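Homent – location safety checklist, episode 2
Location: Solberg House, Lakulbridge
Checked by: Randi Lunde, 11th February
To be read with the call sheet. Comments are for heads of department.

1. Fire exits clear and signed – YES
Both exits opened fully. The one behind the make-up room sticks in its frame and needs a firm push. Solberg have been told.

2. Extinguishers in date – NO
The one by the costume rail ran out in November. Hilteo to swap it before the crew call.

3. Number of people on the upper floor – LIMITED
No more than 30 at a time, cast included. Extras wait in the dining hall until they are called. On the last block they were sitting on the stairs, and that can't happen again.

4. Mains supply and distribution – YES, with comments
Board 603 tested and labelled. Lighting stays on its own supply. Nobody plugs kettles or phone chargers into it.

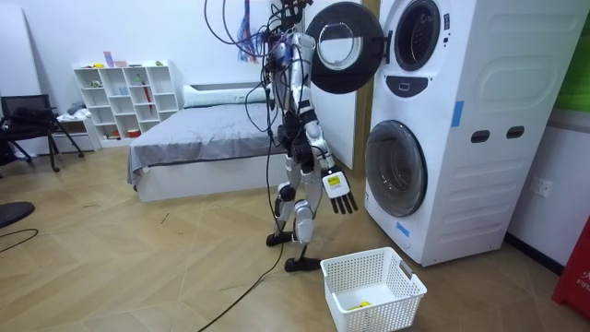

5. Rain machine and wet floors – NOT YET
The funeral scene is still down for the front drive. Mats are needed at the door, and the actors carrying the coffin should rehearse in the shoes they will wear. Costume to confirm soles.

6. Balcony rail – NO
Rail measured at 88 cm, which is too low for the argument scene as written. Either the director keeps both actors back by the doors or we put in a temporary rail. Decision needed from production.

7. Candles in the dining hall – YES
Battery candles for the wide shots. Real flame for close-ups only, with a fire watch standing by.

8. First aid – YES
Kit is in the production office, second shelf. Eye wash still to be added.

Items 2, 5 and 6 to be checked again before filming.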